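Workshop > Notebooks > Bench log > Small tools

December 28, 2022

Quiet day, heating on low, so I made a start on sorting the small tools. The plan agreed before the break was that anything used at the wooden table should live at the wooden table, and everything else goes back to the Skuvby cabinet in the passage. At present we have it the wrong way round. The spanners are in the cabinet and the paint lids are in here.

Began with the tub question. Struan MacBrayne wants clear tubs for everything because you can see what is in them from standing. I was for the old tins, mainly because we have them already. Tried it his way this morning with the small hammer, the boxed screwdrivers and the silver wrench, and put the wrench in the clear tub.
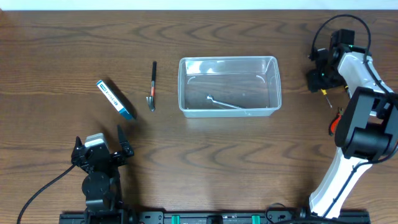

I will give him the point about seeing. With a tin I would have had the lid off twice before lunch. The drawback is noise – a wrench dropped into hard plastic makes a fair clatter, and if we end up with several tubs on the go it will get on people's nerves. A bit of felt in the bottom would cure it but then you lose the clear floor. Left it bare for now.

Rules as they stand, to be argued over in the new year:

- One kind of tool per tub. No "miscellaneous".
- No lids on the table. Lids go in the cabinet, bottom shelf.
- The hammer stays out. It is too long in the handle to be worth tubbing and everyone wants it anyway.
- Boxed sets stay in their boxes.

The last one is mine and I expect an argument. The Innes bits were tipped out into a tray in June and we have not had a full set since. Up to 100 loose bits in that tray now by my guess, and still not the one you want. The precision screwdrivers are going to stay a set if I can help it. The box says six and six is what should go back in it at night.

Second question was how to keep the box. Flat takes up more table and the printing ends up facing whichever way it was put down. On its long narrow side it takes less room and the writing is on top, so you can read it from the stool.

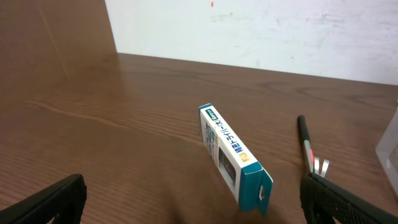 Screwdriver set on its narrow side, print and green 6本組 label uppermost.

Prefer it this way up. The print reads 精密ドライバー(大), precision drivers, large. I have put that in the index in both languages so that a search finds it under either. If there is a smaller set to match, it is not in the index and I have not come across it in the cabinet. Will ask Struan whether one was ever ordered.

The wall behind the table wants a wipe. Smudges and scuffs, and a little red mark I had not noticed before. Tried nothing on it today as the only cleaner to hand was the Kalusska stuff, and that took the shine off the door last time.

Still to do:

- Labels. The Povia printer is out of tape. Masking tape and a pen until it comes.
- Price up 3 more tubs, same shape as the present one, rounded corners if possible (easier to wipe out).
- Clear 2 shelves in the cabinet for the lids and the tins.
- Bits tray. Not looking forward to it.

Stopped at four. Index saved, cabinet locked, key on the usual hook.

Filed under: Bench log, Hand tools, Storage

Contact the workshop | © Workshop notebooks | Back to top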